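Home Stories Recipes Shop Contact
We use cookies to improve your visit. Accept | Settings

Kieran Fahy has been packing lunches at the Madigan walking club for 23 years, and he still talks about it with such fondness that our tea went cold. "I started with paper bags," he says, "and oh, the state of them by the top of the hill!"

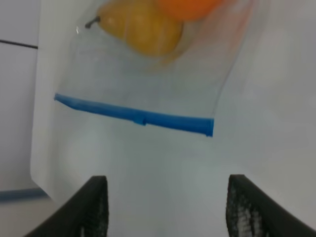
A pear and an orange fruit in a clear zip bag with a blue seal.

These days he swears by zip bags, and he makes up 40 of them before each January walk, beginning at 6 in the morning with the radio on. "Pears go in last, always, and I won't be hurried over them."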